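3.2 Sorting at home, and where it breaks down

Second half of the survey. Same households as in 3.1, same two towns (Akthorpe and Modadbridge), minus the ones who moved. We asked people how they decide what to keep when they clear out a room. Most said they don't decide, they just stop when tired. That answer came up so often we gave it its own code, T.

Total items logged across both towns: 2405. Of these, 1197 were kept, the rest given away, sold or thrown out. Kept items lean heavily toward paper, cables and kitchen things. Clothes go fastest. Books slowest, which matches Lammers, though Lammers only looked at renters and we had both.

Three points on method before the results. First, the diary sheets. People filled them in themselves, at the end of the day, and some clearly did a week in one sitting (same pen, same slant). We left those in. Second, the word "kept" covers a lot. A lamp back on the desk is kept; so is a lamp moved to the garage. Interviewers were told to ask where the item went next but this was not always done, especially in December. Third, prices. We dropped the resale values completely, too many blanks.

Results by room. Kitchens were quick and people felt good about them. Bedrooms slower. The worst was any room with more than one job, the spare room that is also an office, the dining table that is also where homework happens. In these rooms people moved things from one pile to another and back agian. One Akthorpe respondent logged the same box of chargers on 2 separate days, once as "go" and once as "keep", and could not say why. Owners and renters did not differ much here. Age did a little, older respondents finished fewer rooms but finished them fully.

Children's things deserve a seperate note. Parents kept toys well past the age of use, and kept them as single pieces, not sets. Play food is the typical case: one piece left from a set, still in the house (Fig. 2). When asked, parents tended to name the child and not the toy. Sets with a box or bag of their own left the house sooner. Loose pieces got put on a surface and stayed. We have no good count of how long. 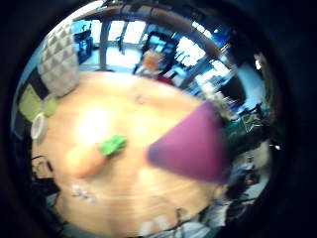

Figure 2. Toy carrot and a purple cone on a wooden tabletop.

3.3 Labels and boxes

In Modadbridge we also handed out a sheet of 70 stick-on labels per household, from the Pudix trial. Use was patchy. Some labeled everything in one evening, others never opened the packet. Where labels were used the boxes got closed sooner, but not emptied. Tomás Barros coded the free text for this part; his notes on handwriting are in the appendix. Labels saying "misc" were the most common in every room except the kitchen.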